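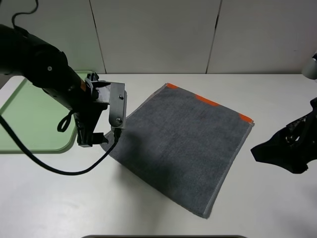 Huia Merrick wrote in to ask how you get your own data out of a company once you've closed the account, and whether they can just say no because you aren't a customer anymore. They mostly can't, if you're covered by GDPR. Quick steps, typed fast.

Step 1. Find the right address. Scroll to the bottom of their privacy policy, look for "data protection" or "your rights". Skip the chat window. At Tilovik I got passed around three agents and none of them could open a request.

Step 2. Write it short. Mine:

I am making a subject access request. Please send me a copy of all personal data you hold about me, where you got it, and who you have shared it with. My account was under this email address.

No need to say why you want it.

Step 3. Prove who you are, but don't overshare. If they want a passport scan, ask if an old order number will do. If it really has to be ID, cover the parts they dont need.

Step 4. Note the day you sent it. They get one month. Can be stretched by two more for complicated stuff, but they have to tell you inside the first month.

Step 5. Open the file when it comes. Flendale sent me a spreadsheet with 1,953 rows, 259 of them marketing emails I never opened. Look for the column or page listing who else got your details. That's the usefull bit.

Step 6. Nothing back? One reminder, same thread, with the original date in it. Then complain to your national regulator, form's online and free.

Want it all erased after? Separate request. Get the copy first.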